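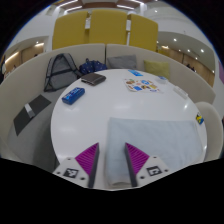 Chapter 4

Waiting in Line: The Economics of Queues

You have spent part of this week standing behind someone. Perhaps it was at a pharmacy, or a bakery, or on the phone, where the person in front of you was invisible and the music was worse. You did not get paid for it. You probably didn't enjoy it. And yet you stayed, which to an economist is the interesting part.

Earlier chapters treated price as the main way a market decides who gets what. If more people want a table at a popular restaurant than there are tables, the textbook answer (our answer, in Chapter 2) is that the price of dinner goes up until some of those people decide they would prefer soup at home. Walk past the restaurant on a busy evening and you will see that the owner has not read Chapter 2. The prices are the same as they were in May, and the sidewalk is full of hungry people looking at their phones.

This chapter asks why. It also asks what a line costs, who pays, and why the other line always moves faster. (It doesn't. See Section 4.3.)

A breakfast in Grolley

Start with a small case. Undum is a diner in the town of Grolley with a good reputation for pancakes and a poor one for parking. It opens at 7 in the morning. By 8 there is a line, and by 9 the line reaches the hardware store next door, whose owner has put out a rack of umbrellas and does nicely from it when the weather turns.

A plate of pancakes at Undum costs the same at every hour. The full cost to the customer does not. Someone who arrives at opening pays the menu price and walks straight in. Someone who arrives at 9 pays the menu price plus most of an hour on the sidewalk. If that hour could have been spent earning money, sleeping, or doing anything more pleasant than reading the back of a stranger's jacket, it belongs in the price.

We call the sum of the two the full price: the money you hand over plus the value of the time you give up. The second piece is an opportunity cost, and you met it in Chapter 1, where it was wearing a tie and pretending to be about factories.

Notice something odd about this hour on the sidewalk. When you pay a dollar for pancakes, you lose a dollar and the diner gains one. When you pay an hour, you lose the hour and the diner gets nothing at all. It can't put your hour in the register, or use it to pay the cook. Money paid is a transfer; time spent waiting is simply used up. Economists call this kind of loss a deadweight cost, a term that sounds gloomy and should.

Who can afford to wait?

A line looks fair. Everyone joins at the back, rich and poor alike, and no amount of expensive luggage is supposed to help. Many people strongly prefer this to an auction, and when surveyed they tend to say so with some heat.

But an hour is not worth the same to everyone. A retired customer with a free morning and a newspaper gives up very little. A nurse coming off a night shift gives up a good deal, and a parent with two small children is paying at a rate no economist has dared to measure. Rationing by price favors people with money. Rationing by waiting favors people with time, and they are often different people. Whether this makes lines fairer is a question we take up in Section 4.4, where you will be asked for an opinion and graded mainly on your reasons.

There is a third group: people who pay someone else to wait. Wherever lines are long and the thing at the front is valuable, line-sitters tend to appear, usually carrying a folding chair. They turn waiting back into money, and the people behind them are seldom pleased.

Why not just raise the price?

Suppose the owner of Undum could charge enough on busy mornings to make the line vanish. Several things might stop her.

Customers may see the higher price as a kind of ambush and remember it on slow mornings, when she needs them. A line is also a form of advertising. A visitor to Grolley who knows nothing about pancakes can see that plenty of people think these ones are worth standing up for. The empty cafe across the street may be just as good, but it has no way of saying so.

And menus are a nuisance to change. This last reason gets less attention than it deserves, possibly because it is hard to draw a graph of it.

Lines on a larger scale

Pancakes are a gentle place to begin. Now consider the ferry at Sibiya, which carries 500 passengers at a time and on holiday mornings is met by more than 1,000. Here the line has a sharp edge. A person just inside the limit sails, and the person behind waits for the next boat. The rational reply is to come earlier than everybody else, and since everybody else has also thought of this, the line forms before sunrise. The boat leaves no sooner and carries no one extra. All that has grown is the waiting.

The town of Kenero, farther down the coast, sells numbered tickets for its own ferry the evening before. It has the same crowd and very little line. We will compare the two in Section 4.2.

Before you read on

Think of the last line you joined and then left. Write down what you were waiting for, how long you stood there, and what made you give up. Keep the note. You will need it for Section 4.1, which begins with the people who walk away.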